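4. Bench clear-up with the Rokance arm

Runs at 7 and again at 54 past. Washing up used to be your job, now it's mostly checking.

1. Tip out leftovers. Arm doesn't do liquids.
2. Leave beakers and funnels where the arm can reach, tray within reach too.
3. Press start, step back. Wait 30 seconds before leaning in.

CAUTION: hands off while its moving. Red button stops it. 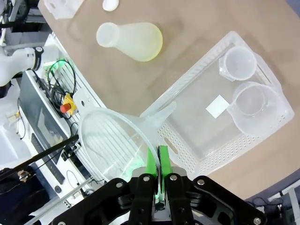 4. Sign the Cleren sheet. Chipped stuff goes in the bin — you decide that, the arm wont.

Note: nobody's hours change before July. Spare time goes to the Cetirine bench, ask there frist.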